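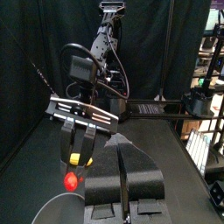
Villanueva Water District: Stormwater Fee Questions

Frequently asked, and a few asked only once but at length. Answers last revised in March by Shabnam Mohmand, customer accounts.

What is the stormwater fee?

It is the line on your bill between "Sewer" and "Total," and it pays for moving rain off streets, roofs and parking lots and into Meketti Creek without a stop in anybody's basement. It covers pipes, catch basins, two detention ponds and the crew that cleans them. Until last year these costs were buried in the water rate, where they attracted much less mail.

Isn't rain free?

Yes. We have never charged for the rain. The charge is for the 44 miles of pipe it travels through after it leaves your driveway.

How is my fee worked out?

By hard surface. Roofs, driveways, patios, parking lots and anything else that sheds water count toward it. Lawns, flower beds and woods don't. One billing unit is 992 square feet of hard surface, and we round to the nearest whole unit. Every developed lot pays for at least one.

Each unit is $1.32 a month, written on the bill as 132 cents because the billing software was set up that way and the vendor would like a word with our budget before changing it.

I don't use city water. I have a well. Why did I get a bill?

The fee follows the roof and the driveway. Where your drinking water comes from doesn't enter into it. If you have no water account, we send a separate bill twice a year, in a plain envelope that a good many people have mistaken for an offer on their roof gutters. Please open it.

Is gravel a hard surface?

This is our most popular question by a comfortable margin. Gravel that is driven or parked on counts, since it packs down until it behaves a lot like pavement. Gravel in a garden bed doesn't count. If you park in your garden bed, call us.

What about my deck?

A deck with gaps between the boards and bare soil underneath doesn't count. A deck built over a concrete slab does, on account of the slab.

And my swimming pool?

The water surface is left out. The paved apron around it is included. Emptying the pool into the street is a separate matter, covered below.

How do you know how big my driveway is?

From aerial photos, traced by hand and checked against the county's lot lines. The tracing is good but it has its moments. It has mistaken a trampoline for a shed, and one very dark pond for a parking lot. If your number looks wrong, ask for your parcel sketch and we'll mail or email it at no charge.

How do I appeal?

Fill in the one-page review form at the front counter, or ask for it by phone. Mark what you think is wrong on the sketch and send it back within 31 days of the bill date. Tape measure figures are fine. You don't need a surveyor, and we would feel bad if you hired one over a patio.

Uzma Hayat handles residential reviews and Mohsin Kiani handles commercial ones. If we got it wrong, the correction goes back to your first bill at that address. If the review shows you have more hard surface than we thought, the higher number starts with the next bill. You may want to measure before you write.

Can I lower my fee?

Yes, through credits. These are on offer at the moment:

Rain garden, at least 100 square feet and fed by a downspout: one unit off
Rain barrels, two or more, connected and in use: half a unit off
Permeable paving: the paved area is counted at half
On-site detention pond (commercial lots): worked out case by case

Credits can't take a lot below one unit. They last three years, and then someone comes by to look. A rain barrel lying on its side behind the garage is not, for our purposes, in use.

The Sestimix paving sold at the garden center says "drains like a dream" on the bag. Does it qualify?

It can. What matters is what's under it. Permeable paving laid over compacted clay drains about as well as a dinner plate, so we ask for a photo of the stone base before the top goes on. Any brand laid over a proper base is treated the same.

Do churches, schools and the city itself pay?

All of them do. City Hall pays for its parking lot and complains about it in roughly the same terms as everyone else.

I rent. Who pays?

Whoever's name is on the account. Your lease may have views on this, and we can't settle them.

There's a storm drain in front of my house full of leaves. Is that my job?

The drain is ours. The leaves are open to debate, but if you can rake them off the grate from the curb, the street will thank you. Please don't lift the grate. If water is standing over it, call the yard on Vasasari Road and ask for Rafia Niazi's crew. Crews are on call after hours and on Sunday too, when it seems to rain hardest.

What can I pour down a storm drain?

Rain. The storm drains are separate from the sewer and run to the creek with no treatment at all. That rules out paint, motor oil, mop water, pool water with chlorine still in it, and the contents of a turkey fryer — all of which we have met.

Where does the money go?

Into its own fund, which can't be spent on anything else. The yearly report is at the front counter and the library. Uzma Yousafzai in finance will go through it with you line by line if you ask, and she has yet to be the one who gets tired first.

Can I pay the whole year at once?

Yes. There's no discount for it, but you will hear from us less.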